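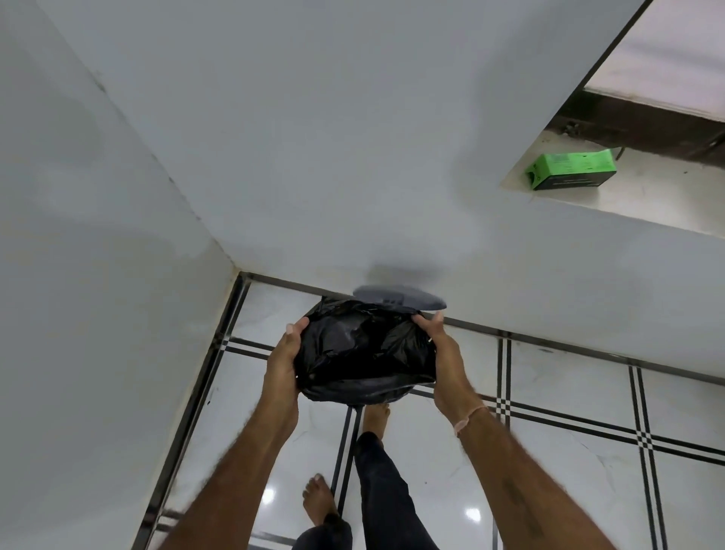
Just put tape over the cliff sensors, everybody with dark tile lines does it and it works great, says one of the replies to my post about the robot vacuum. So OK, time for a thread. I did put tape over the cliff sensors. Please read the rest before you go get the tape.

---

Background: we have a Nellon, the round kind that mops too. White marble-look tile all over the house, with these thin black and white stripe borders running everywhere and crossing each other. I love that floor. The robot does not love that floor.

---

The way it knows there's a stair coming is it shines a little infrared light down and waits for it to bounce back. Stair = no bounce. Black line = also almost no bounce. So it would drive up to a stripe, decide it was looking into the abyss, back up, turn, find another stripe, back up, and then sit there and announce error 1739 to an empty room.

---

Some days it managed one bedroom and gave up. Other days it crossed the exact same stripes like they weren't there. I think it depends on the angle and the lights, and how shiny the floor is right after mopping, but that's me guessing. I cleaned the sensors with a dry cloth like the manual says. Made no difference I could see.

---

I wrote to Nellon support in June. They told me to draw no-go zones in the Kassa app. I drew them! But when your stripes run along every wall and then cut across the middle too, you end up with a map that's pretty much all no-go zone and one sad little rectangle it's allowed to clean.

---

So, the tape. White paper tape over the front sensors, took me two minutes. And it was fantastic. Whole upstairs, one charge, zero errors. I told everyone at work about it. I was insufferable.

---

I did know what I'd turned off. I want to be clear about that, I'm not blaming the robot. I put a no-go line across the top of the stairs in the app and figured that was my backup. And for weeks it was!

---

What I hadn't thought about is that the no-go line lives on the map, and the map only means something if the robot knows where it is. Somebody picked it up to get at a sock and set it down in a different room, facing a different way. It took off with the old map in its head, thinking it was in the hall.

---

It wasn't in the hall. It went down the stairs, all of them, at 7 in the evening, with water in the tank. If you've never heard that sound, it's like someone throwing a toolbox after a bowling ball.

---

Nobody was on the stairs. That's the part I keep going back to -- an hour earlier there'd been a kid sitting there putting on shoes. It's not a huge machine but I wouldn't want it landing on anyone's head.

---

Damage: bumper cracked, one wheel pushed in, and it still tried to drive. I held the power button until it quit. Then I left it out on the back step, well away from the door, and didn't put it back on the dock. Good call, as the next morning I opened the bottom and the battery pack had a dent along one side.

---

A dented lithium pack is a bad thing to keep in a house. Don't charge it, don't test it to see if it still holds, don't put it in the trash or the recycling bin at the curb. I taped over the contacts and took it to the Presmont drop-off, where they have a separate bin for damaged ones. Call first, some places won't take them if they're dented.

---

If you already have tape on yours, my very strong suggestion is take it off today, or put a real physical gate across the stairs every single time it runs. A line in an app is not a gate. A closed door is pretty good too.

---

Couple of people asked about the stick-on magnetic strips. From what I can tell they only work with certain models, and mine isn't one of them. Check yours before you spend anything.

---

Nellon did write back after I sent the whole story. They say covering the sensors voids the warranty (fair!) and that "patterned dark flooring" is a known limitation. It's in the manual, page 39. I would've liked it on the box -- I'd have bought something else, or a broom.

---

A new pack is $70 and I haven't decided. If I fix it, it lives on the ground floor, untaped, and it can scream 1739 at the stripes all it wants. Upstairs gets the regular vacuum.

---

Oh and to the person asking if the Nedier ones handle black lines any better: no idea, never had one. If anybody's running one on striped tile, reply and say which model, please, with the sensors uncovered.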